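Forngate Evening Classes: progress report to the Endano Fund, April

What a term! Enrolments reached 484, and the Zanadance beginners' group filled up so fast that we opened a second one.
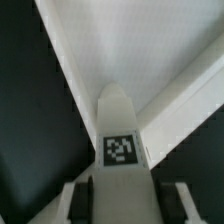
Square black-and-white marker, April

Your grant paid for over 30 free places – every one was taken. Bread baking and Polish still have waiting lists, so we'd love to add a late session at 7.30 pm.

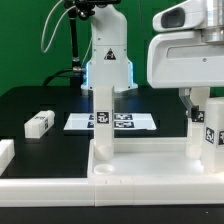
Aniela Sikora wrote that the Polish group should stay small, even if that means a longer list.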